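Bench Assistant, Small Locks and Novelty Tins (part-time)

Flundidard, Dratcombe
Reference: 3288
Closing date: 3 December 2025

Flundidard sells small lockable boxes, diaries and money tins to gift shops and by post. We are looking for a bench assistant to join the checking and packing room at our Dratcombe unit. The post is for 20 hours a week, mornings only, and runs until the end of March in the first instance. It may be extended.

The work

You will take tins from the delivery cartons, fit the padlock, try both keys and pass the tin on for wrapping. Tins with a stiff latch, a dented lid or a key that does not turn go into the returns crate with a slip saying what is wrong. You will also match loose keys to locks when a customer sends a box back, and make up spare key sets for the Skirkar range.

Our last large order was for 1177 tins, all with padlocks, so you should expect to do the same job for several hours at a time. There is a break of 20 minutes at half past ten.

What we need from you

Good close eyesight, with glasses if you wear them
Steady hands and the patience to work with very small parts
Able to keep keys and locks together and not mix one order with another
Clear handwriting for the slips
Able to lift a full carton from a trolley to the bench

Previous packing or repair work is useful but we will train you. You do not need to know anything about locks.

The trial task

Everyone we invite in is given a short bench trial. You will be asked to unlock a small tin with its own key, open the latch, close it and lock it again, then do the same with four others of different sizes. We are more interested in care than in speed. A key that is forced will bend, and we cannot sell the set.

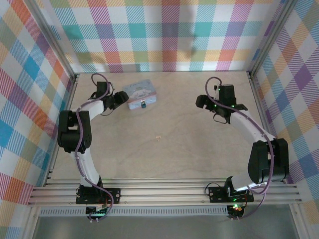
The padlock is easier if you hold it still with one hand before you bring the key up, and don't let it swing. I did my first dozen the other way and it took all morning. Farías, packing room

Pay and how to apply

Pay is by the hour and is given in the application pack. Parking is free and the 505 bus stops outside the gate. Ask for the pack at the Dratcombe trade counter or write to us there, quoting the reference at the top of this page. Please tell us which mornings you could come in for a trial.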